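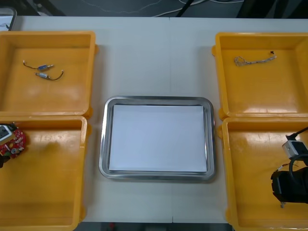
Can a two-arm robot really put together small parts kits, or am I being sold a demo?

Posted in Shop Floor & Small Manufacturing
Asked by benchrat_skamville

I run the kitting bench at a small repair and refurb outfit in Skamville. We send out replacement electronics kits: a round red control board, a couple of little cylindrical sensors on leads, and a wire harness or two. Everything comes to the bench in yellow bins. Somebody picks the parts out, lays them on a sheet of paper in a steel tray, looks them over, and bags them. We do 100 kits on a normal day, more in December.

My boss went to an open day at Nikzad over in Usthorpe and came back very excited. They sell a table with robot arms on both sides, and the claim is that it'll take over the tray filling, then putting leftovers back in the right bins at the end of a run. He wants to put down a deposit by Saturday. I'm the one who has to make it work afterward, so I'm asking here.

What I've got from them so far is a brochure and a phone call. The salesman said it "learns from being shown." He also said the arms can handle "flexible items," and when I asked whether that meant a harness with bare ends and crimps on it, he said he'd get back to me. That was a while ago.

My doubts, in no special order:

The boards have components all over both ends of the pick. I don't grab one anywhere except the rim, and even then I've knocked a capacitor crooked.

The thin wires tangle. Half my time goes into getting one harness out of a bin without three others coming along for the ride.

The bins are shiny. My own eyes have trouble under the shop lights some mornings.

Has anyone here lived with one of these for longer than a trade show? I'm not against it. I'd love to stop picking parts out of bins. I just don't believe it yet.

3 answers

tray_liner
Top contributor

I'd keep your hand on the boss's checkbook. We trialed a cell of this general type (a Skirska, not a Nikzad, so allow for that) at a place that builds controller kits, and I babysat it for most of a winter. I came away thinking that the arms are fine and the job is harder than people who don't do it believe.

Start with the board, which looks like the easy one. It's big, it's rigid, it's bright red, and it doesn't wander off. Any camera can find it. Finding it was never our trouble. Our trouble was where to take hold.

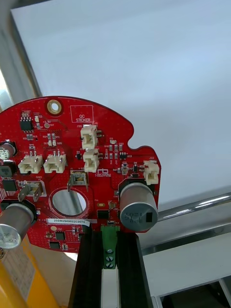
On a densely packed round board you have connectors standing up, tall cans near the edge, maybe a screw terminal, and a notch in the rim that's right where you'd like a finger to go. Turn the board a quarter turn in the bin and your safe grip is now somewhere else, possibly up against the wall. A person rolls it over with a fingertip without thinking. The machine we had would come in from above, find that the only clear stretch of rim was against the side of the bin, and either give up or go for it anyway. Giving up was the better of the two.

Ask Nikzad these things and get the answers in writing:

What happens when a board is face down? Does it flip it, skip it, or stop and beep?

How hard does the gripper close, and can you set it per part? The same squeeze that holds a metal sensor body will not be kind to a capacitor.

Does it know it's dropped something? Ours would carry on to the tray with nothing in its fingers, open over the paper, and go back for the next part looking very pleased with itself. We only found out at bagging.

Who fixes it when the board supplier changes the layout? They will. A connector moves over a little and somebody has to go through the teaching again. At our place "somebody" was me, and it was never in the quote.

Then the sensors. Little cylinders with a lead attached roll when you touch them and drag when you lift them. The lead catches on the next one. We got these working tolerably by laying them out in the bin neatly by hand first, side by side, all one way. You'll notice what's wrong with that. If I'm going to arrange them by hand in the bin I might as well arrange them by hand in the tray.

That goes for most of the demos I've been to, by the way. Look at how the parts are sitting before the arms move. If there's one of each thing in each bin with nice clear space around it, you're looking at a different job from yours. Tip a full bag of your own parts in and then watch.

Speed: they'll quote you the good cycle. Time it yourself, including every stop where a person has to reach in. At our end it was slower than our slowest picker, though it did keep going through lunch. If you have a night shift with no one on it, and the parts are forgiving, there may be something in that. With 100 kits in a day on a bench a person already knows, I can't make the sums work.

wirebundle_ray

Agree with a lot of the above but it's too gloomy. These things have gotten better fast. We had one in for two weeks and the boards were OK once we put a soft mat in the bottom of the bin.

Wires are another story, I'll give you that. Don't let anybody tell you wires are solved. The fine stranded stuff with loose ends looks different every single time it lands, so there's no "the shape" for it to learn. It would pinch the middle of the bundle and lift, and the ends would hang down and hook on the rim. When it got one to the tray it just let go and you got whatever you got. If your inspection step needs the harness spread out so you can see the terminals, you'll be spreading it out yourself.

The glare thing is real too. Matte bins helped us. Cheap fix, try it before anything else, your own eyes will thank you even if you never buy a robot!!

One more: paper in the tray. Ours slid when a gripper touched down on it and then the whole layout was off. Tape the corners.

benchrat_skamville
(original poster)

Thanks both. I called Nikzad back and asked the face-down question. The answer was that parts should be "presented consistently." So that's me doing the presenting.

What I've told the boss is that I want a finished tray from them, made out of our parts, poured in from the bag, with me standing there. The board flat, sensors above it and not crossed over, the thin wire bundle laid out straight enough to check, and the long harness run out to the side with the crimps where I can see them. A new hire gets that right after 15 minutes of being shown. 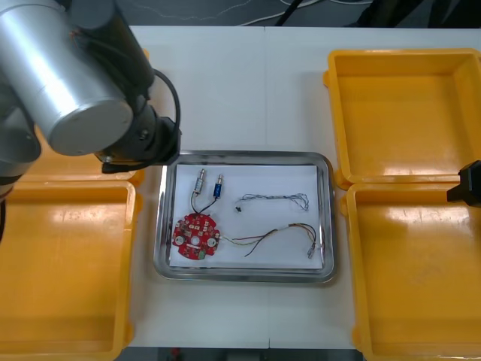
Kit parts on the paper-lined tray, with the bins around it empty.

He thinks that's a bit much to ask of a salesman. I think it's the whole job. If they can do a morning's worth with nobody touching the bins I'll carry the thing in from the truck myself.

tray_liner
Top contributor

That's the right test. Two additions.

Make them do the reverse as well. You said they promised to put leftovers back in the right bins. Clearing a tray sounds simpler than filling one, but if the sensors or the harness are plugged into the board when it's lifted, everything comes up together and swings. Ours was never shown what to do about that and it tried to put a board and its entire tail into one bin. See whether it deals with the wires first or just hauls.

And don't accept a percentage off a slide. Our people were told 100 percent on "known parts," and after some pushing we learned that a part stopped being known if it was lying on its back. Ask for a tally sheet with every touch by a human written on it, no matter how small. If they nudge a board off the wall with a pencil, that's a touch.

I'd also hold off on the deposit until you've found out if it's refundable. Skirska's was, minus shipping both ways, and shipping a table that size is no joke.

wirebundle_ray

Get the pencil thing in writing lol. Ours had a guy with a ruler.

Let us know what they say about the crimps. I still have a harness job sitting here that I'd hand over tomorrow if anything could pick it up by the right end.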